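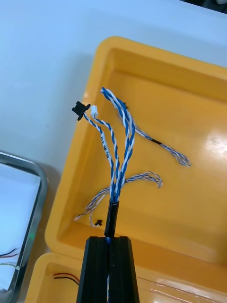

Seit Februar streite ich mich mit einer Versicherung, und langsam werde ich darin richtig gut. Also, ein bisschen zumindest.

Kurz für alle, die neu hier sind: Ich bin auf dem Parkplatz vom Groltum-Markt rückwärts ausgeparkt, der Wagen gegenüber auch, und dann hat es halt gekracht. Beide in Bewegung, beide überzeugt, dass der andere hätte gucken müssen. Ich stand schon wieder (sage ich), er auch (sagt er). Der Kostenvoranschlag von der Werkstatt Hämäläinen lag bei 3224 Euro für Stoßfänger, Heckklappe und Lackierung, und ich habe erst mal geschluckt.

Seine Versicherung, die Flitell, hat mir dann geschrieben, man gehe von hälftiger Haftung aus und kürze außerdem die Stundensätze. Auf dem Papier blieb von meinem Schaden plötzlich nur noch 2641 Euro, und davon eben die Hälfte! Ich hätte das fast unterschrieben, ich hatte den Stift schon in der Hand.
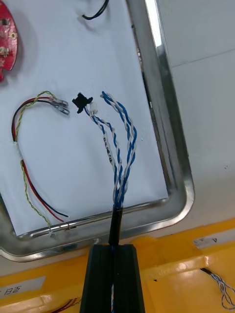 Zum Glück habe ich vorher mit meinem Nachbarn Chak-lun Tsang geredet, der so was selbst schon durchhat. Er meinte, ich soll bloß nichts zurückschicken, bevor eine Anwältin draufgeschaut hat. Also am Mittwoch hin zur Kanzlei, mit einer Mappe voller Zettel und meinen fünf Handyfotos vom Parkplatz (zwei davon zeigen hauptsächlich meinen Daumen).

Sie hat mir erklärt, dass halbe-halbe auf Parkplätzen zwar oft herauskommt, aber kein Naturgesetz ist. Wenn ich beweisen kann, dass ich vor dem Knall schon gestanden habe, sieht die Quote unter Umständen ganz anders aus. Und da gibt es ja die Frau mit dem Einkaufswagen, die alles gesehen hat und mir ihre Nummer gegeben hat! Die Nummer klebt seitdem an meinem Kühlschrank.

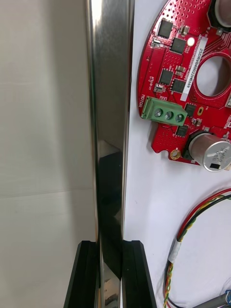 Polierter Edelstahl zwischen zwei schwarzen Greiferfingern

Bei meinem Rechtsschutz, der Reltine, kam die Deckungszusage nach ein paar Tagen per Mail. 208 Euro Selbstbeteiligung, damit kann ich leben. Der Brief an die Flitell ist raus, mit Frist und Zeugin und allem. Sobald eine Antwort da ist, schreibe ich hier weiter.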